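## 4. Recording your first drives

OK, the rover is built, the battery is charged and Dustodico talks to the camera (if it doesn't, go back to section 3, I'll wait). Now comes the part I like best, which is walking behind an Ekiro in the sunshine and calling it work.

What you're collecting in this section is pairs. Every pair is one camera frame plus whatever your thumbs were doing on the controller at that moment: speed and steering. The Idovance trainer wants 2,000 pairs before it will even start a run, and it keeps getting better for a good while after that. My advice is to collect in short drives of 300 pairs or so each and stop between them to look at what you've got. One giant drive sounds efficient and then you find the thumbprint on the lens!

### 4.1 Pick a spot and a target

Go somewhere flat, open and paved for the first day. Save the gravel for later. You also need a target, meaning a thing the rover will learn to approach from all over the place. It should be low enough to drive up to, big enough to see from a distance and easy to tell apart from the ground. I use the wood at the center of a big stone star, and I love it as a target: brown on cream, with dark lines around it that make a drive easy to line up.

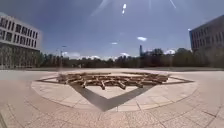

*Fig. 4-1. Lined up with the lower point of the star, timber straight ahead.*

Type the target name into Dustodico exactly once, then pick it from the list every time after that. The software thinks "Star", "star" and "star " are three different places. I've asked for a fix.

### 4.2 Before you roll

1. Put the rover down, switch on, and let it sit still until the side light goes from amber to green.
2. Open **Dustodico > New session** and choose your target.
3. Set the steering trim. Push the stick straight forward for a few yards. If the rover wanders off to one side, nudge the trim and try again.
4. Check the exposure on a bright piece of ground. I leave it on auto outdoors, but if pale stone turns into a white sheet on your screen, drop it one notch.
5. Wipe the lens. Yes, again.
6. Press **Mark** on the controller and make sure the counter on the tablet goes up.

> **Note:** The lens is very wide, so straight things come out bent. Horizons hump up, buildings lean outward, and the ground seems to bulge toward you. Leave it that way. Turn OFF "straighten view" in the camera menu before you record. If half your drives are straightened and half aren't, the trainer gets badly confused and so will you.

### 4.3 Driving an approach

1. Carry or drive the rover to your start point and turn it toward the target.
2. Hold the right trigger. Recording begins when the trigger goes down.
3. Drive in at a slow walking pace. Small stick movements, please! Jerky thumbs give you a jerky rover later on.
4. Stop one rover length short of the target, keep holding the trigger, and count to two in your head. Those standing-still pairs teach it to stop, and I skipped them my first time and had to redo everything.
5. Let go of the trigger.
6. Tap **Keep** or **Toss**.

Then do it again from somewhere else. This is where most first-timers go wrong (me included, back in May): they find one nice start point and use it over and over. You end up with a rover that knows one path by heart and panics two steps to the left of it. Move sideways, move back, start with the target off to one side of the view. Even a fairly similar start is worth recording if something new has come into the foreground. I do plenty with the curved band of slabs out in front, and those joints pull the eye (and the model) in a different way from the plain paving.
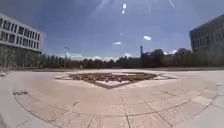
*Fig. 4-2. A start with the curved band of slabs in front and the star beyond.*

I plan on 17 different start points for a target this size. Draw them on paper first, as a messy ring, and cross them off as you go. Müzeyyen Tekin, who tested this guide for me, used chalk on the ground and says it's faster, but check that you're allowed, and rub it out afterward. You don't want the rover learning to follow chalk.

**Recovery drives.** Once the ring is done, add a few where you start out pointed wrong on purpose:

- Aim well to one side of the target *before* you press the trigger.
- Press, then steer smoothly back on line.
- Finish like any other approach.

Don't record the wrong turn itself! Only the fixing of it. I aim for 200 pairs of recovery per target.

### 4.4 Sharing the space with people

You'll want people in your data, and on a public plaza you'll get them whether you want them or not. Keep driving as long as everyone is well clear. Pairs with walkers coming toward the camera are some of the most useful you can collect, especially if you've slowed down nice and early and given them the wide side. 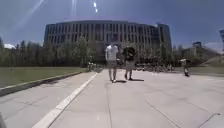 My own rules for this are simple enough. Slow to a crawl when anybody is within three rover lengths. Pick which side you're going to pass on and stick with it, and if you can't decide, stop. A stop is a perfectly good example, so keep the trigger held while you wait and then carry on.

> **CAUTION:** You are the safety system during recording. Stay close enough to grab the rover, keep your thumb near the red button, and never look down at the tablet while the wheels are turning. If a child or a dog gets interested, let go of everything and wait.

> **CAUTION:** Run **Blur faces** on every session before you copy it off the tablet. It's under **Tools**, it's slow, and you should do it anyway.

### 4.5 Keep or toss?

Toss a drive if:

- you bumped anything
- the trigger slipped partway through
- the tablet showed the yellow "late frames" bar
- you were chatting and can't remember what you were steering at

Keep it if the only thing wrong is sun in the lens. Streaks and flare across the sky look awful on the tablet, but the rover is going to meet the sun again, and I'd like it to have seen that before.

When you're through, plug in the Uysal charger, open the session, and scrub through one drive from start to finish with the steering arrow turned on. The arrow should swing when the view swings. If it lags behind, your clocks are out of step, and the fix for that is in section 5.2.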